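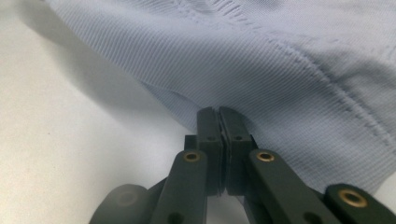 Murkbridgeは9月、リブ編みやシームレス編みの衣類のたたみ方と収納をまとめた冊子『Jovora』を発行します。「絶対に型崩れしない」「一度覚えれば一生しわ知らず」といった収納術の宣伝文句は、どこまで本当なのか。当社は衣類の保管と手入れを請け負う会社ですから、正しいたたみ方があると言い切ったほうが商売はしやすくなります。それでも冊子では言い切っていません。たとえば淡い水色の細かなリブ地では、縫い目が曲線を描いて走るところで畝がわずかに縮み、小さな引きつれが出ています。平らな布を前提にした「端と端をぴったり合わせる」という説明が、こうした服にそのまま通用するとは考えにくいのです。

## 冊子の概要

- 名称:『Jovora』
- 発行元:Murkbridge
- 発行時期:9月
- ページ数:46ページ
- 初版部数:500部
- 配布場所:Murkbridge Mekum店の店頭
- 価格:無料(郵送を希望する場合は送料のみ負担)

『Jovora』は当社がMekum店で続けてきた衣類相談の記録を下敷きにしています。前の春から受けた相談は1097件で、このうちニット類のたたみ方、しまい方に触れたものを読み直し、同じような悩みをまとめて11の項目に分けました。件数を載せたのは母数を隠さないためで、調査と呼べるほどのものではありません。店に相談に来る方はすでに何かに困っている方ですから、偏りは当然あります。「相談者の何割が満足」という数字も用意していません。そういう聞き方をしたことがないからです。

## 発行の経緯

相談窓口で目立っていたのは、動画や雑誌で見た方法を試したがうまくいかない、という声でした。方法の名前はさまざまです。三つ折り、四つ折り、くるくる巻く、立てて並べる、ウエスト部分に裾を押し込んで小さな包みにする。どれもきれいに仕上がった見本が添えられています。

見本が嘘だと言うつもりはありません。ただ、見本に使われる服はたいてい無地で、厚みがそろっていて、形が素直です。家の引き出しに入っている服はもっと面倒です。リブの幅が途中で変わるもの、脇だけ編み方の違うもの、裾が丸まってくるもの、伸ばすと倍近くなるのに放っておくと縮こまるもの。左右をそろえたつもりでも、手を離せばずれます。

そこで「コツをつかめば誰でもできる」と言われると、できないのは自分の手が悪いのだと思ってしまいます。窓口でも、まず謝ってから話を始める方が少なくありませんでした。雑にしまっていてすみません、と言われても、当社に謝っていただく理由はないのですが。

原稿の初期段階では、当社も「Murkbridge式」と名のついた手順を載せるつもりでいました。社内で数週間試した末に、名前をつけるのをやめています。同じ服を同じ人がたたんでも、朝と夕方で仕上がりの幅が違うのです。違いが出ても困らない程度のことに、式とつけるのは大げさでした。

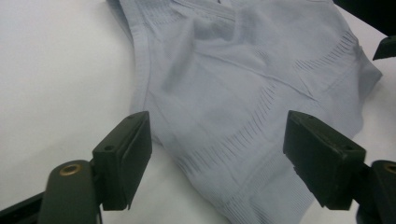 名前をやめた代わりに、冊子の前半には「たたむ前に見るところ」という章を置きました。表を上にして広げ、空気を抜くように手のひらでなでる。そのとき服がどちらへ縮もうとするかを見ます。横に縮むなら、先に縦へ折ると落ち着きやすい。縦に縮むなら逆を試します。どちらにもあまり動かない服なら、好きなように折って差し支えないでしょう。

あっけない説明だと思われるかもしれません。校正の段階でも、社内から「これだけで1章にするのか」という意見が出ました。それでも残したのは、店頭で実際に役に立ったと聞くのが、いつもこのくらいの話だったからです。

## よくある説に対する当社の見方

後半では、衣類の収納についてよく聞く説を取り上げ、当社が同意できるところと、疑っているところを書き分けました。一部を紹介します。

**「巻けばしわにならない」**

半分は同意します。強い折り目がつきにくいのはそのとおりです。しかし、巻き始めの芯の部分には細かいしわが集まりますし、きつく巻いた薄手のニットには、ほどいたあとに斜めの癖が出ることがあります。旅行かばんの隙間を埋めるには便利です。数か月しまっておく方法として勧めるだけの根拠は、当社には見つかりませんでした。

**「立てて収納すれば一目で分かる」**

色の違う服が並んでいればそうでしょう。同じような淡い色ばかりの引き出しでは、立てても寝かせても見分けるのに苦労します。柔らかい服は一枚抜くと両隣が倒れてきます。仕切りを買えば解決すると説明されることが多いのですが、仕切りを売る側の説明であることが多い、とも付け加えておきます。当社も仕切りを売っています。

**「ハンガーにかけるのが一番よい」**

重さのあるニットについては疑問です。肩に跡が残った、丈が伸びたという相談は毎季節あります。幅広のハンガーで軽減できる場合もありますが、なくなるとまでは書けません。すぐ着る薄手のものなら、かけておいても大きな問題はないと見ています。

**「袖口や裾を折り返しておくと形が保てる」**

編み地によります。もともと折り返して着る袖口なら、そのままの形でしまうのが自然です。一方、折り返しを想定していない裾を丸めたまま重ねると、次に着るときに波打つことがあります。冊子では「迷ったら戻しておく」としました。科学的な裏づけを求められると弱い項目だということは認めます。

**「裏返してからたたむと長持ちする」**

洗濯のときに裏返すことと、しまうときに裏返すことが、いつの間にか一緒に語られています。前者には摩擦を減らすという分かりやすい狙いがあります。後者については、表面の飾りを守りたい場合を除いて、手間に見合うのかどうか判断できませんでした。着るたびに表へ返すのですから、その分だけ引っ張る回数も増えます。
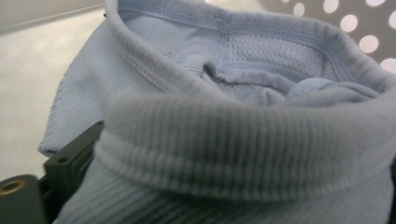 こうした項目を読んだ協力先からは、断定が少なすぎて読者が困るのではないか、という指摘もありました。もっともな心配です。そこで各項目の末尾に、当社の店頭で普段どうしているかを一行だけ添えました。あくまで「うちではこうしている」という記述で、推奨ではありません。店員によって違う場合は、違うと書いています。

## 編み地の説明はJasińskaが協力

編み地についての章は、当社の取引先であるニット工房Jasińskaの協力を受けて作成しました。リブ、メッシュ、透かし状の柄、縁の二重になった部分など、家庭で見かける組み合わせを取り上げ、どこが伸びやすく、どこに厚みがたまりやすいかを説明しています。

とくに時間をかけたのが、一着の中に複数の編み方が混ざっている服の扱いです。体に沿うように作られた最近のトップスには、場所ごとに編み地を変えたものが多くあります。着ている間は合理的なのでしょうが、たたむ側から見ると、よく動く部分とあまり動かない部分が隣り合っていて、折り目の位置が決まりません。編み方の境目で折るのがよいという説もあれば、境目を避けるべきだという説もあります。

Jasińskaの見解は「強く押さえつけないなら、どちらでもさほど変わらないだろう」というものでした。歯切れは悪いのですが、編み手の側がそう見ているのなら、当社が無理に白黒をつけることもありません。冊子にはほぼそのままの趣旨で載せています。

なお「シームレス」という表示についても、短い注意書きを入れました。言葉だけを見ると、縫い目がどこにもない服を想像します。しかし店頭でこの言葉が使われる範囲は広く、胴回りに縫い目がなくても、縁や肩には縫い合わせがあるという品も見かけます。表示を頼りに「どこを折っても同じ」と考える前に、裏を返して触ってみることを勧めます。

## 掲載を見送ったもの

編集の過程で外した内容についても、お知らせしておきます。

まず、所要時間です。一枚何秒でたためるという比較は見出しにしやすく、当初の企画書には入っていました。しかし服の置かれ方がそろっていなければ比べようがありません。洗濯かごから丸まって出てきた一枚と、すでに広げてある一枚では、始まる前に差がついています。その差をならして出した秒数に何の意味があるのか、社内の誰も説明できませんでした。

次に、専用の道具です。たたみ板、圧縮袋、香りつきの敷紙なども一通り検討しましたが、個別の製品の評価は載せませんでした。たたみ板は同じ大きさにそろえたい店にとっては便利でも、家庭の引き出しがその大きさに合っているとは限りません。圧縮袋は場所を減らせます。そのあと元の厚みに戻るまでにどれくらいかかるかは、品物による差が大きく、一言ではまとめられませんでした。

最後に「心が整う」という種類の記述です。引き出しが片づいて気分がよくなることはあるでしょうし、否定する気もありません。ただ、それを衣類の手入れの効果として書くのは別の話です。原稿にあった該当箇所はすべて削りました。

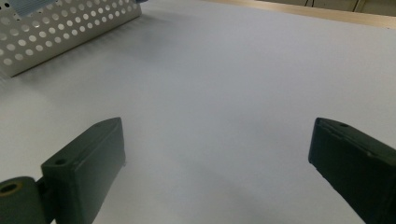 Murkbridge 広報室

冊子の配布に合わせ、Mekum店では9月の間、手持ちのニットを持参していただく相談の時間を設けます。開始は午前10時、受付は午後3時までです。予約はいりません。講師が前に立って一斉に教える形はとらず、台の上に服を広げて、相談員と一緒に折り方を試していただきます。うまくいかなければ別の折り方に変えます。それでもまとまらない服はあります。

持ち込みは洗濯済みのものに限ります。破れや抜け糸のある服もお持ちいただけますが、その場での修理は行いません。修理の見積もりは通常の窓口でお受けします。また、ご家族の服を代わりに持ってこられる場合は、普段どのようにしまっているかを聞いてきていただけると話が早く進みます。

## 冊子の主な内容

1. たたむ前に見るところ
2. 横に縮む服、縦に縮む服
3. リブの幅が変わるところの扱い
4. メッシュや透かし状の編み地
5. 袖口と裾
6. 「シームレス」という表示の読み方
7. 巻く、立てる、かける
8. 引き出しの深さと重ねる枚数
9. 季節をまたいでしまう場合
10. 旅行かばんに入れる場合
11. たたまずに置いておく場合

最後の項目には異論もありました。衣類の手入れを仕事にする会社が、たたまない選択肢を載せてよいのかという声です。浅いかごに軽く重ねておくだけで困っていない方に、当社の都合で手順を増やしていただく必要はありません。ただし、虫食いの心配がある素材や、湿気のこもる場所については注意点を挙げています。そこは好みの問題で済まないところです。

重ねる枚数についても、上限となる数字は示していません。「三枚まで」「五枚まで」と書いてある本は多いものの、厚手と薄手を同じ一枚として数える理由が見当たりませんでした。下の服を取り出すときに上の山が崩れるようなら多すぎる、というのが冊子での書き方です。

## 今後について

初版の500部がなくなった場合に増刷するかどうかは決めていません。店頭に置いた冊子が減ったことと、読まれたことは同じではないと考えています。受け取った方から誤りや反論が寄せられれば、まず内容を直し、そのうえで次の版を出すかどうかを判断します。

とくにお寄せいただきたいのは、書いてあるとおりにやってみて駄目だったという報告です。服の種類、編み地の様子、しまっていた期間が分かると助かります。うまくいったというお便りもありがたく読みますが、それを次号の帯に使うことはありません。

## 取材をご希望の方へ

冊子の見本は、報道関係の方にもMekum店の店頭でお渡しします。相談の時間の取材は可能です。来店者の服や手元を撮影する場合は、必ず事前にご本人の了承を得てください。

紙面で「これさえ守れば安心」という形に要約なさることは、できれば避けていただきたいと思います。見出しの付け方にまで口を出す立場にはありませんが、冊子の中にそのように書いた箇所はありません。

## Murkbridgeについて

衣類の保管、手入れ、修理の受付を行う会社です。Mekum店では持ち込みの相談を受け付けているほか、収納用品の販売も行っています。『Jovora』の制作費はすべて当社が負担し、収納用品メーカーからの資金提供は受けていません。Jasińskaとは、ニット製品の修理に関して以前から取引があります。

**お問い合わせ**
Murkbridge 広報室(Mekum店内)
受付時間:午前10時から午後5時まで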